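Depth readings drop out on clear plastic and microwave glass, grasp planner fails
posted 4/9/20

We run a two-finger arm in a test kitchen, and the task is moving food to and from the microwave. The wrist depth camera is fine on the counter and hopeless on anything transparent.
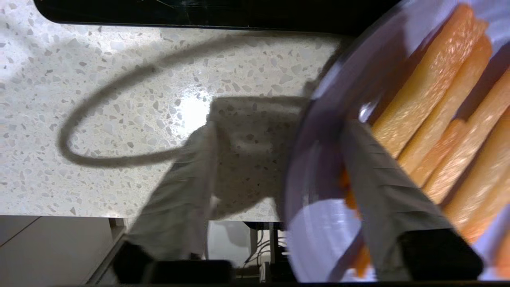 The planner takes the point cloud, fits a rim, and puts one finger on each side of the wall. With clear containers most of the rim points are missing, so the fit slides onto the food. Orange sticks like these segment well — too well, as the planner then treats them as the whole object. We're on Irusow 2 with default filters.

Wiesława Baran

Don't fit on raw depth. Segment the container in color first, mask out those pixels, and take the rim height from the counter plane plus a known container height. Rarkine does this in its cloud filter node. For button presses, use the same trick with a saved model of the panel.

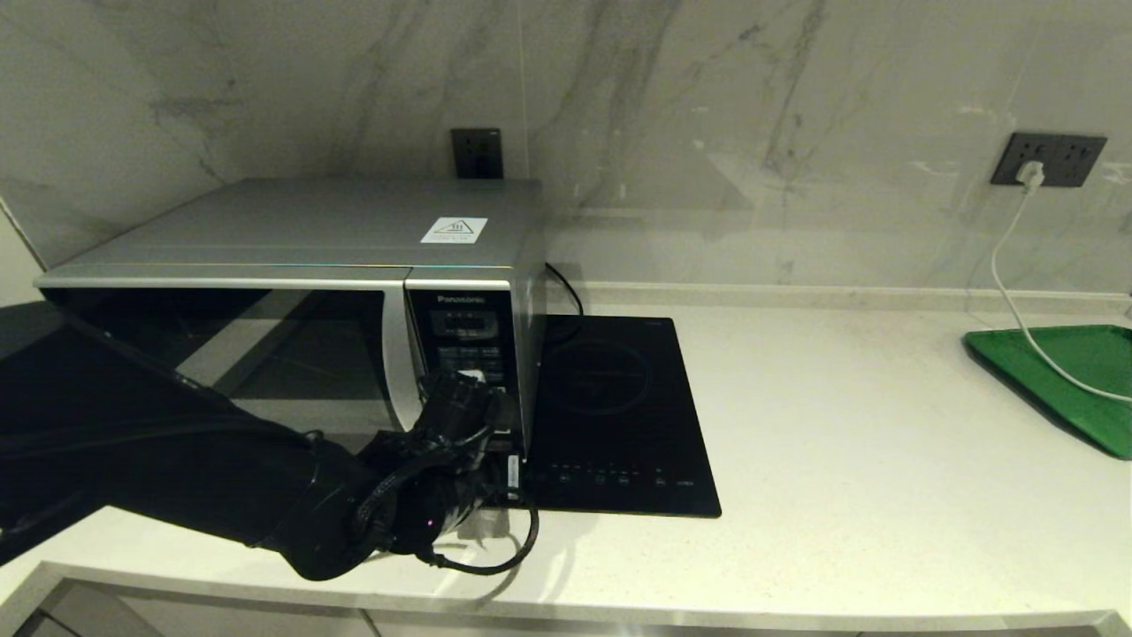
Does the mask have to be recomputed during the approach? Once at the pregrasp pose is enough, unless the arm bumps something. If your wrist camera lags, raise the sync timeout to 500 ms.

rutherford_fan

just use a different bowl

verier101

Seconding the mask. For the door, add the microwave as a fixed collision box so the planner never relies on depth through the glass. We grow the box by 2 cm and keep food on the plate outside it.

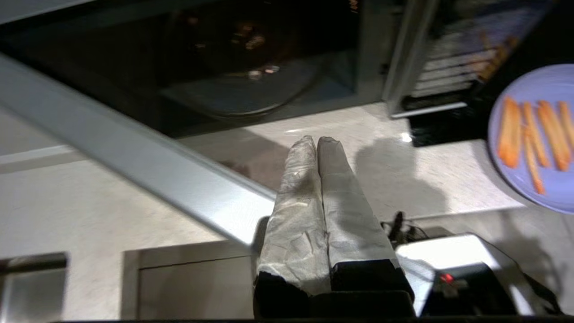 Photo: Verier test kitchen

Set the box in the base frame. If you set it in the wrist frame it moves with the arm and every plan fails at the start state.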